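Keep the Box? A Skeptic's Notes on Packaging

Every February we run something on clearing out the supply shelves, and every February somebody writes in to tell me I'm wrong about boxes. Fine. I'll say it again and you can write in again.

The usual advice is that you keep the original box for every piece of small electronics you buy. It protects the thing in transit, the argument goes, and it helps the resale value, and the warranty people will want it. I have kept boxes for years on the strength of that advice and I am no longer convinced by most of it.

Take resale first. Loredana Ruggiero, who handles our surplus sales, went back through her old listings for me. Of 40 items sold, 13 had gone out in their original packaging. She couldn't find a difference in price that she'd put down to the box. What buyers asked about was the cable and whether the thing had ever been dropped. She did say the boxed ones photographed better, which I'll grant, though I don't see why that should cost me a shelf.

Then the warranty. I have sent back two items in my life. Both times the seller wanted the serial number and proof of purchase, and both times I mailed the thing in a plain carton stuffed with paper. Your seller may be stricter. Read the terms before you throw anything out, and read them yourself, because the summary on the product page tends to leave out the part you need.

Florin Tudose takes the other side, as he does. His point is that a small box with a printed label is the best storage label you'll ever get, since it already has the name on it and usually a barcode you can scan into the inventory. He has a Jemo shelving unit with nearly 80 of them lined up, printed side out, and I admit he can put his hand on a part faster than I can. I'd be more impressed if they all had something in them. I asked to look, and a fair number turned out to be holding another box's leaflet and a twist of wire.

So here is what I'd do, and you may take it or leave it. Clear one table completely. A white or pale top is best, as most of this stuff is black and you'll lose it on anything darker. Bring over one shelf's worth at a time — no more, or you'll be eating dinner around it for a week. Open each box, check what's inside, and decide before you pick up the next one. A box stays if it's small, if the name can be read at arm's length, and if the item in it is one you put away between uses. Anything that lives permanently on a desk doesn't need a second home on a shelf.

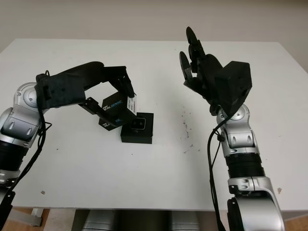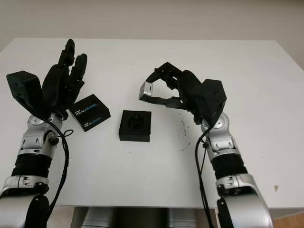

The boxes I'd get rid of without a second thought are the oversized ones. I had a Vernia lamp carton big enough to sleep a dog, and a Stendeo one that was two-thirds molded foam. If you can't bring yourself to do it, flatten them, tape the foam inserts together with the model name on the tape, and give yourself 30 days. I've never gone back for one. Florin says he has, twice, and has so far not told me what for.

I remain doubtful about the plastic tubs that Rusu is selling as a replacement for all this. They stack well enough, but the lids pop at the corners when the tub is full, and the label slot is on the short end where you can't see it on a deep shelf. A shoebox and a marker will do the same job. If anyone has had a set for more than a year and still likes them, I'd be interested to hear it, and I'll print the letter.

Next month Loredana takes on the cable drawer. She has asked me to stay out of it.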